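Findmont
Home | About us | Courses | Reading room | Fees | Contact

About us

Hello, I'm Karine, and Findmont is my school. It's a small one (two classrooms, a kitchen and a landing with bookshelves on it) and we teach adults about religion and public life. By that I mean the places where worship bumps into the law, the council, the newspapers and the family next door. Who may enter a shrine, and who decides? Can a congregation choose its own minister if the landlord objects? What happens when half a village wants the procession down the main road and the other half wants it moved? If you've ever shouted at the radio about any of this, you're very much our sort of person.

I should say early on that we're not attached to any church, temple, mosque or anything else. I was brought up going to chapel twice on Sundays, left it rather noisily at nineteen and now go back for the singing. Amrit MacLeod, who teaches with me, is a practising Sikh with a Presbyterian grandfather and can talk about either side of the family until the kettle boils dry. Uyên Ngô grew up with an altar to her great-grandparents in the front room and no particular opinion on doctrine. We disagree a lot, often in front of students, and I think that's healthy!

How it began

I used to work as a clerk for a firm of solicitors in Rerovstead, and most of what crossed my desk was boundary walls and wills. Then one winter we had a burial ground case. Two branches of the same congregation had fallen out over who could be buried in the old part, and both sides had letters going back to their grandparents' day. I was asked to put the letters in order, all 497 of them, and I was hooked by the end of the first box. People were furious, and funny, and heartbroken, and every one of them was sure that custom was on their side. The word "always" must have been on every other page. We have always done it this way. It has always been open to us.

The case was settled and the boxes went back, but I kept wanting to talk about it. I tried the library, which had plenty on theology and plenty on law and hardly a thing on the muddle in between. So I put a card up in the bakery and ran a six-week evening course called Whose Door Is It? I'd hoped for four people. 11 came, one of them a bishop's driver who knew more than I did, and we ran over every single week.

That course still runs, much changed, and it's still the one I'd tell you to start with.
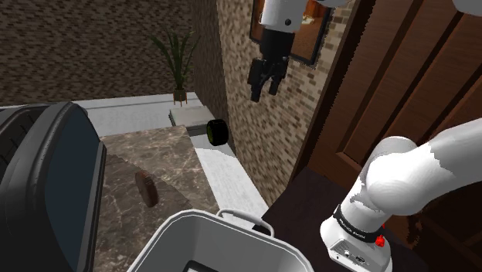 Amrit joined the year after as a guest for one evening on caste and entry to temples, and the discussion got so lively that we gave it a whole term. It's now called Custom and the Constitution, and it looks at how courts in several countries have handled bans on particular groups of worshippers: women, converts, people from communities once called untouchable, people who married out. You'll read judgments (we cut them down, don't panic), pamphlets, sermons and a fair amount of bad-tempered journalism. Amrit is strict about one thing, and so am I. Before you argue against a position you have to be able to put it in words its own supporters would accept. It's harder than it sounds. I've seen a retired barrister go pink trying.

What we teach

Whose Door Is It? Six evenings, no reading needed beforehand. Entry, exclusion, dress, fasting rules and who gets to check them.

Custom and the Constitution. A full term with Amrit. Heavier reading, and more biscuits to make up for it.

Home Altars. Uyên's course on religion in the house: ancestors, kitchens, shoes, mourning, and what gets handed down to daughters and what doesn't. Students usually end up ringing their aunts.

Reporting on Religion. Brândușa Crăciun edited a regional paper for years and she is merciless with lazy writing. If you call a protest "a clash between tradition and modernity" she will ask you which tradition and whose modernity, and she'll wait for the answer. It's meant for journalists, press officers and bloggers, though we've had a couple of vicars through.

The Petrenko Evenings. These are open talks, named after the family who let us the building when we hadn't much to show a landlord. Anybody can come. The speaker gets half an hour and the audience gets an hour, and yes, it's that way round on purpose.

New courses start in September. Groups are kept small enough for one table, so do book early if there's something you've set your heart on.

How classes go

We sit round, we read a short piece aloud and then we talk. No exams. If you'd like a written certificate of attendance for your employer, ask Wayne Vachon in the office and he'll do you one on the nice paper. Wayne also looks after bookings, the hearing loop and anything to do with the front door, which sticks.

People do get upset now and then. The subjects are close to the bone and plenty of our students have been turned away from somewhere themselves, or have done the turning away and still believe they were right. Both are welcome. What I won't have is sneering, at the devout or at the people who've walked out, and I've stopped a class over it before now. We had tea and started again.

The reading room

On the landing we keep the Skastano shelves, around 100 boxes of pamphlets, handbills, parish magazines and temple newsletters left to us by a collector who threw nothing away. Bits are catalogued. Much of it isn't, and if you can read Gujarati, Romanian or terrible Victorian handwriting, I would love to hear from you. You don't need to be a student to use it. Just ring first so that one of us can clear you a chair.

Money

Fees are on their own page. They pay the teachers and the rent, and we take no funding from religious bodies or political parties. If the fee is what's stopping you, write to me and say so. One line will do and I won't ask for proof.

Come and see us

We're up the stairs next to the chemist in Rerovstead, green door, give it a good shove. There's a step-free way in through the yard if you ring ahead. I'm usually about in the afternoons and always glad of a chat, though I'll warn you now that it may turn into a long one.

Karine Friesen

Page last updated 20/07/2026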